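Chapter 2
Leads, plugs and the last inch

672 shares · 11 comments

I was taught to look after cables by Bevan Trevaskis, in a back workshop at Stoyanova, and for the first month I thought he was winding me up. He'd hand me a drawer full of leads at eight in the morning and ask me to bring it back sorted. I'd sit there pulling and swearing until dinner time, and I'd go home with black fingertips and a lap full of twist ties. I still have a fondness for that drawer (I do not want it back).

If you've come straight from Chapter 1 you've already met the inside of a cable: the copper, the coloured jackets, the screening if there is any. You can draw one in cross-section and you know why a thin one gets warm when you ask too much of it. In this chapter we stay on the outside, where most of the trouble is! I want you to think about what the cable does between its two ends, how it likes to lie, and what happens in that last inch before the plug goes home.

Start with the lie of it. Every flexible lead has been wound up at some point in its life, in a factory and then in a bag and then very likely round somebody's hand, and it remembers. Put one down on a bare table and it will try to go back into its loop. You can fight that, and plenty of people do, or you can find out which way it wants to curl and turn it so the curl helps you. The Lustby bench notes call this "asking the cable", a phrase I thought was daft when I first read it and now say to students most weeks.

Then there's the plug. A small plug on a thin lead goes wherever the lead sends it. Hold the cable a good way back and the plug bobs about, droops, or swings round to face you. Hold it close up behind the plug and it behaves, though now your fingers may be in the way of the socket. Somewhere between the two is the grip you want, and it moves depending on how stiff the jacket is. Keep that in mind as you look at the plug on the black cable, lying on the tabletop in the first picture and up in the air in the other two.

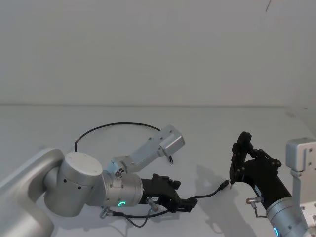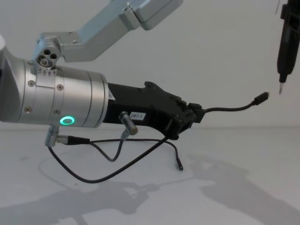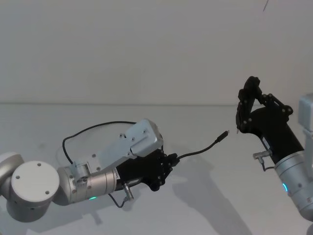 Tegan Fairweather read this chapter in draft and told me I'd made too much of the grip and too little of the slack. Her view was that most people who struggle with a small plug are really struggling with the length behind it, that a lead dragging over the side of a bench will pull your hand off line however nicely you're holding it, and that I ought to make students lay out a generous loop before they go anywhere near a socket. She also thought I should stop saying "inch".

I've kept the inch. On slack she was right, and I've rewritten Exercise 2.1 because of it. You now begin by laying the whole lead out and leaving it alone while you read through the steps, and only then do you pick up the plug end.

For the exercises you'll want a clear bit of table, a thin lead you don't mind spoiling, and something to plug it into that isn't switched on. The Multska practice block is fine if your college has them. Ours are stamped 3874 on the base and the older sort has a tighter socket, so swap with your neighbour halfway through and see what changes.

2.1 Which way does it curl?

Lay the lead flat and let go of both ends. Sketch the shape it settles into. Give it half a turn at the plug end and sketch it again.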